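Workplace Services Forum > Break Rooms and Vending > Water coolers: bottled or plumbed in?

Page 1 of 1

corner_desk
Posted 24/07/2019

We have bottled coolers on both floors and the contract is up for renewal. The supplier is Gava. Last year we paid them $3,119 for water, cooler rental and delivery charges. I have a quote from Montoya to put in two plumbed-in filter units for $2,688 a year, filters and service included. We have 45 people, give or take a couple of part-timers.

On paper the filter units win. My boss wants to know what the catch is before she signs. Has anyone made the switch? Also, if you did, what did you have to sort out first?

millrace
Reply 1

We switched in April. No real catch so far. Ask who pays for the water line. Ours was quoted as "installation included," but that only covered the first few feet of tubing. Anything past that was extra, and the cooler had to go on the far side of the break room from the sink.

BeltlineOffice
Reply 2

I went the other way, plumbed to bottled, and I would not go back. Filter changes were missed twice and the water tasted flat by the end. With bottles you can see what you have. If the truck doesn't come, you know it that day.

Also, your $3,119 probably has a lot of delivery fee in it. Ask Gava for a bigger drop less often. We cut our bill that way without changing anything else.

millrace
Reply 3

Missed filter changes are a service problem. You could have the same trouble with a bottled cooler that never gets sanitized. Ours has a date sticker on the side and I check it.

BeltlineOffice
Reply 4

Sure, but now you are the one checking it.

tallpines_fm
Reply 5

I look after five small offices and have both kinds. Over 30 people I would go plumbed. Under that, bottled is fine. Storage matters more than people think. Full bottles take up a closet, and the empties take up another one until pickup.

The list I use before I sign anything:

1. Find the nearest cold line and shutoff valve. Get the landlord's approval in writing if anyone has to drill.

2. Pick the wall and check it has an outlet close by. Measure with the furniture in place, and allow for the baseboard when you work out how far the unit will stick out.

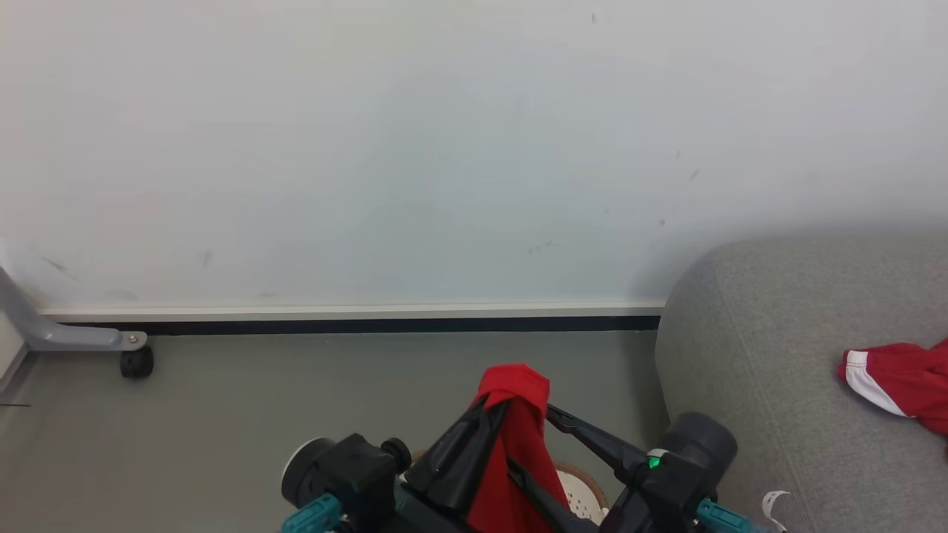

3. Read the service section of the contract. It should say how often filters get changed and what you get back if they miss one.

4. Check the end date and the notice period on the old contract. A lot of them roll over for another year if you don't write in time.

5. Keep a few bottles on hand for the first week.

corner_desk
Reply 6

Thanks, that is useful. I just looked and Gava wants 60 days' notice, so I need to move on this. The upstairs unit would be close to the sink. Downstairs is harder, the only plumbing is in the restroom.

dispatch_ray
Reply 7

Keep one bottled cooler downstairs and plumb the upstairs. We run it like that. Two suppliers, two invoices, no big deal.

One thing on brands. Montoya put in a Trikuder unit for us and the drip tray is tiny. We empty it every day. The Komo is a bit wider but has a proper tray. Ask which one they are quoting.

BeltlineOffice
Reply 8

Agree on the tray. Don't agree on splitting suppliers. You lose whatever volume discount you have and the bottled price goes up. Get both numbers first.

corner_desk
Reply 9

The quote says Trikuder for both floors. I'll ask for the Komo price and for a price on upstairs only, then see what Gava will do on a single cooler.

tallpines_fm
Reply 10

Send the notice letter to Gava now in any case. You can always sign again with them later.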